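Teaching the arm to clear the table

The dishes work at Jastesier has now passed 462 recorded runs. The target for this stage is 2,000, so there is still a long way to go, but enough has been done to report on how the sessions go and what we have changed since the last newsletter.

The task is a simple one to describe. Plastic bowls and cups are set out on a table, and the robot has to put them together into a tidy stack, with the cups kept apart from the bowls. A person drives the arm from the desk next door, using a pair of hand controls that Rüdiger Hollmann put together for the project, and everything is recorded: the movements of the joints, the opening and closing of the gripper and the pictures from the cameras. The recordings are what the robot learns from. No one writes down a rule such as "pick up the biggest bowl last". If the people driving do that often enough, the robot should pick up the habit from them.

That is also why the driving has to be good. A clumsy run is learned just as readily as a clean one. In the first weeks we kept every run that ended with the dishes stacked, however it got there, and the early model copied our hesitations very faithfully. It would come down over a bowl, stop, lift a little and come down again. Those runs have been taken out of the training set, though we have kept them on the disk in case they are of use for something else.

How a run is set up

Each run starts with the table being laid. The person laying it follows a printed sheet from the Roltivach planner, which gives a rough position for every dish and says whether it should stand upright or lie on its side. We used to lay the table by eye. Jarrah Mudgway went through the older recordings and found that people nearly always put the big bowls at the front and left the cups near a corner, and that they hardly ever tipped anything over. The sheets were brought in to break that up.

Dishes lying on their sides are now part of the ordinary layouts. They are much harder for the arm than upright ones. An upright bowl can be taken by its rim from almost any side, but one that has been tipped has to be approached from a lower angle and turned as it is lifted, and the turning is where most of the dropped dishes come from.

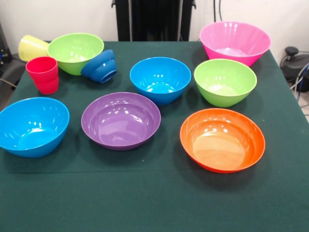 Bowls and cups laid out on the cloth, with a dark blue bowl and a yellow cup on their sides.

The green cloth stays on between runs. It stops the lighter dishes sliding when the gripper nudges them, and it gives the cameras a plain background to work against. It does need pulling straight now and then. A fold under a cup is enough to make it lean, and a leaning cup is awkward to pick up and is not something we want the robot to see as normal. Please check the cloth when you lay the table, and smooth it with the flat of your hand before the first dish goes down.

Once the layout is done, the person who laid it steps back behind the tape and says "clear". The driver starts the recording, waits for the light on the desk and begins. Thirty seconds is a good time for a single pick and place by someone new. Practised drivers are a good deal quicker, but there is no prize for speed and we would sooner have a steady run.

Learning to drive

Most people take a morning to get used to the hand controls. The first difficulty is nearly always depth. On the desk screen it is easy to tell whether the gripper is to the left or right of a bowl, and hard to tell how high it is above it. New drivers come down too fast, touch the cloth and pull back up in a hurry. Our advice is to watch the shadow of the gripper as well as the gripper. When the two come close together you are nearly there.

The second difficulty is that people forget about the other dishes. The arm is wider than it feels from the desk, and it is easy to aim carefully at one bowl while the joint behind the gripper sweeps past another. A dish that is knocked does not spoil a run by itself, and we keep runs where the driver puts the mistake right calmly. What we do not keep is a run where something goes off the table. Stop the recording, mark it as a fault and lay the table again.

Dishes near the front edge need the most care, as the arm has to fold back on itself to reach them. If a bowl is close in, bring the arm up and back first, then come down over it. Going straight across at low height tends to push it towards the edge. The large plates are the worst for this, and the planner is allowed to ask for them to hang over the front slightly.

We have also settled on an order. Start with whatever is furthest from the arm and work inwards, leaving the piece that will be the base of the stack where it is unless the sheet says otherwise. Jarrah tried a few sessions with drivers choosing their own order and the results were mixed. The runs themselves were fine, but the model trained on them kept changing its mind halfway to a bowl. With a fixed order it makes up its mind sooner.

The view that counts

Drivers can choose between the side camera and the head camera on the desk screen. The side camera is more comfortable and most people ask for it at first. We would like everyone to move over to the head camera by their third session. The model is trained mainly on that view, and a driver who relies on the side camera will sometimes act on things that the model has no way of seeing.

A typical case is a small cup behind a large bowl. From the side it may be hidden, and from the head it is in plain sight. It can also happen the other way round, when the arm itself comes between the head camera and a dish at the front of the table. If you cannot see what you are about to pick up, move the arm aside and look again before you go on. We want the robot to learn to do the same.

The floor, the stands and the cables are all in the head camera's view as well as the dishes. Leave them as they are during a session if you can. Rüdiger will be moving some of them on purpose between sessions, so that the model does not come to depend on them, and he keeps a note of each change. The trouble comes when things are moved and no note is made.
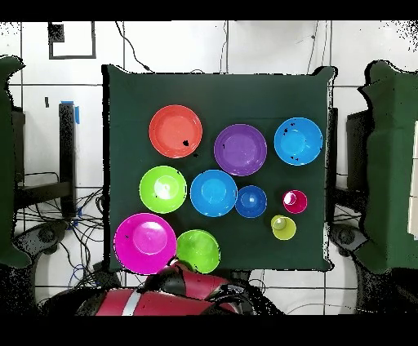
What the model can do so far

The latest model, trained on the cleaned set, was tried on eight new layouts at the Jameck workshop. With upright bowls well apart from each other it did well, and with bowls touching each other it did less well. Its usual mistake was to close the gripper on two rims at once. It then carried both bowls for a short way until one fell.

Tipped dishes are still mostly beyond it. It goes to the right place and lines up, but turns the gripper too late. There are simply not enough examples of this in the set, and the planner has been adjusted to ask for more of them. Drivers will notice this over the coming weeks. If the sessions seem to have become harder, that is the reason.

The Kourkoulas gripper pads were fitted after those trials. They are softer than the old ones and grip a thin rim better, but they are also slightly thicker, so you need to open the gripper a little wider before coming down. Anyone who drove before the change should do a few practice runs with the recording off. The old pads are in the drawer under the desk and should not be mixed with the new ones.

Coming up in July

We plan to add a second task in July, sorting the dishes by colour before stacking them. It will use the same table and the same controls. Two of the shades of blue are close enough that drivers have already disagreed about them, so a colour card will be stuck to the desk, and the card is to be followed even if you think it is wrong.

There are free places on the morning sessions, which start at half past nine. No experience is needed and you will be shown everything on the day. Afternoon sessions are for people who have already completed their practice runs. To put your name down, speak to Jarrah or write it on the sheet by the door, and say whether you would like to drive, lay the table or do some of each.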